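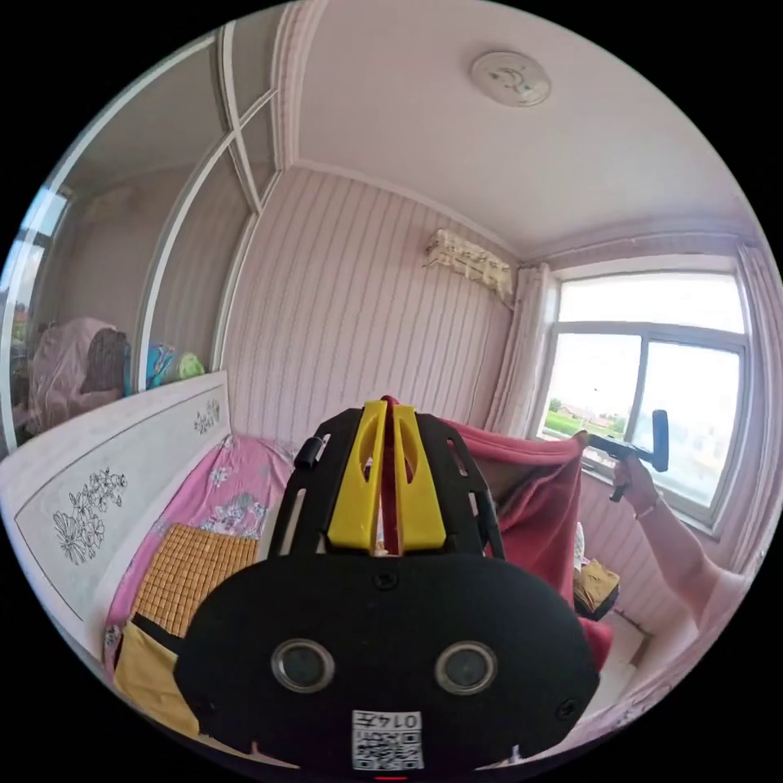
In January the used truck sale at Sornow moved from evening to 10 am, and this report covers the first months after the change. We accepted 70 units from dealers and sold most of them on the day. Sellers bring many things with the vehicle, from spare keys to a folded cover, and even a red-pink blanket like the one lifted there would be written on our intake sheet now.

2 min read 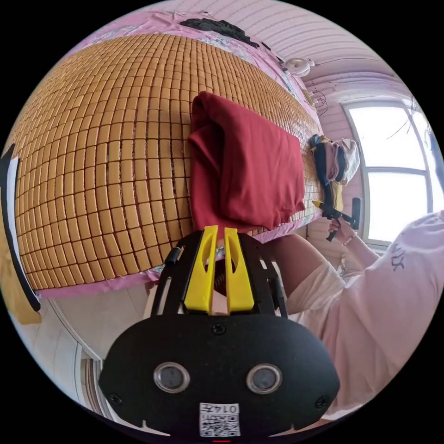 The intake sheet is the part your grant paid for. Kozma prepared it in two languages, and Judit Virág trained the yard staff to use it. Complaints after sale went down from 14 to nine - this is less than we promised, but the direction is good.

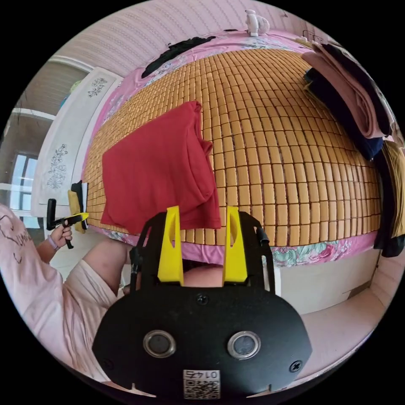

Two matters are still open. Drivusent did not yet connect their title check to our system, so we do it by phone. Also the second lane needs new lights before winter.

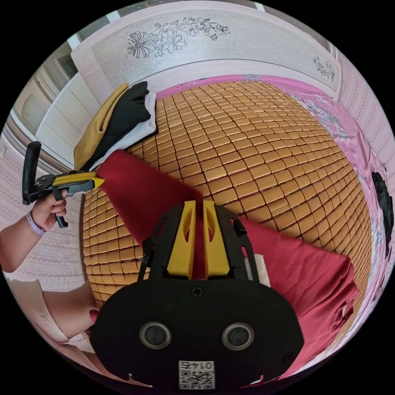
From the budget we have 1,000 euros left for printing. We ask your permission to use this for the lights - Usta has already sent us an offer.

Posted in: Auction News, Project Reports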